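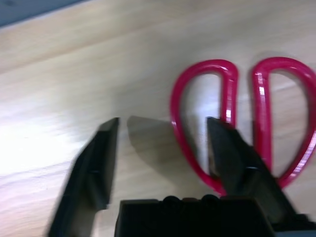

Figure 4-1. Scissors on the work surface, handles toward the open jaws.

4.3 Hand Tools Inside the Arm's Reach

This section applies to any bench cell running the Vular arm with the two-finger gripper. It covers hand tools handled by the arm and hand tools left within its reach by an operator. Read Section 4.1 (Stopping the Arm) first.

CAUTION: A pair of scissors is classed as a sharp tool whether the blades are open or closed. Do not hand scissors to the gripper or take them from it. Set them on the table and move your hand out of the work area before motion is enabled.

Presenting a sharp tool

1. Put the controller in HOLD. Wait for the status light to turn solid amber.

2. Lay the tool flat on the table. No part may rest on another object or extend over the table edge.

3. Turn the tool so that the gripper will close on the handle. For scissors, the permitted grip is on one or both handle loops. Gripping on the blades or the pivot is not permitted under any recipe.

4. Check for glare. Glossy plastic handles and polished wood both return bright spots to the wrist camera, and strong glare can shift the detected outline. If the preview overlay does not follow the handle edge, close the blind or turn the table lamp away, then refresh the preview.

5. Confirm in the Plaltbridge console that the jaws are reported OPEN and that tool class SHARP is selected. Selecting this class applies the reduced speed limit (parameter 76) and blocks any move that would lift the tool above the guard line.

6. Step back behind the floor marking and release HOLD.

Note: If the preview is smeared, the arm was still moving when the picture was taken. Let it settle and refresh. The default settling delay is 3000 ms and should not be shortened for class SHARP.

Recovering a dropped tool

1. Press STOP. Do not use HOLD for this step.

2. Wait until the arm is still, then pick up the tool by the handle.

3. Inspect the finger faces for nicks. Light scuffs are acceptable. Replace a finger that has a raised burr or a chipped tip, and record the part in the cell log.

4. Run the jaw check (menu item 97) before returning to automatic mode.

4.4 Keeping the Bench Edge in Order

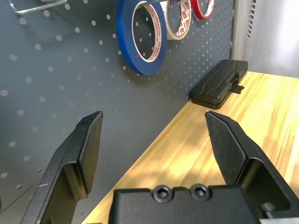 Fixed storage is part of the cell layout and must be entered in the keep-out map. This includes panels, hooks, rods and anything normally kept on them, because the arm plans against the map and does not rely on the camera to find storage. Enter each item at its fullest size. With tape on a peg rod, draw the volume around the largest roll, here the blue one, and carry it along the full row past the white and the red. A case kept on the table against the foot of the pegboard gets its own volume, with extra margin on the latch side. Hooks are entered to the end of the metal — not to the face of the board.

Rules for stored items

Return each item to its mapped place before releasing HOLD. An item that has moved is treated as unmapped even if it is still on the board.

Do not hang scissors, knives or scrapers on a section of board inside the arm's reach.

Keep the join between table and board clear of tape ends, offcuts and loose screws.

Do not cover vent openings next to the work area with stored material.

Map changes

Any change to fixed storage requires a new map revision. Two people must sign it: the person who made the change and a second person who has walked the arm through the outer path at jog speed. At the Plunovetti site the sign-off holders are Ánh Đào and Nhàn Võ. Other sites list theirs on the inside cover of the cell log.

Maps are reviewed each March. A cell whose map has not been reviewed may be run in jog mode only — automatic mode stays locked until the new revision is loaded.

For finger part numbers and torque values, see Appendix C.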